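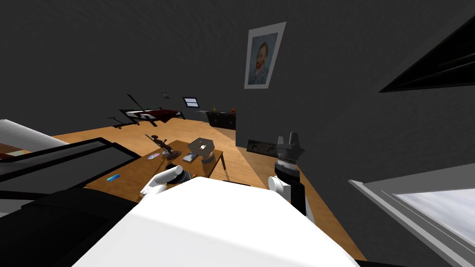
Wooden table with the small dark brown figurine.

Thursday, paste tests continued

Made the new wheat paste in the morning, 10 parts water to one part flour. It was smoother than the last batch, but I think I took it off the heat too early, because it still tasted of raw flour. Yasmine Sqalli says I should cook until it turns a little glassy. Next time I will wait.

Glued 8 strips of the Skjelbred cotton paper on book cloth and put them under the press boards.

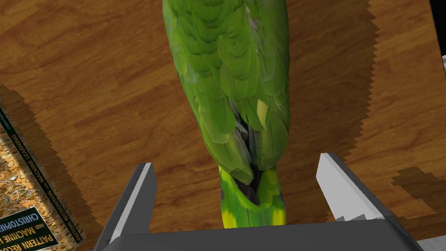
The strips with the thinner paste curled strongly toward the cloth side. I brushed too much on strip 3 – please ignore this one. The others I leave under weight for 48 hours before I try to peel them. 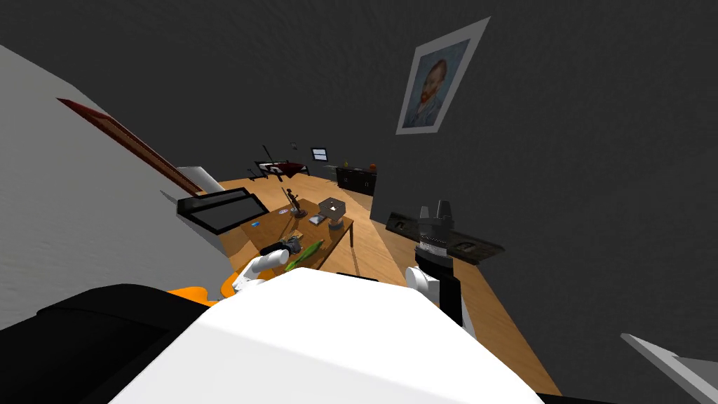
Pale gray wall, dark red trim, light wooden floor.

Shirley Lambert asks if we can use the same paste for the spines of the Musness ledgers. I would not do it yet. The old leather there is powdery and drinks water very fast. First a test on a scrap piece, with the paste sieved two times.
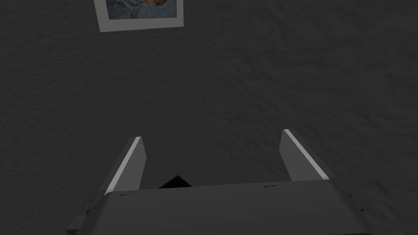 Print with wide off-white border, on dark gray.

To do: buy flour, wash the big brush, label the jars.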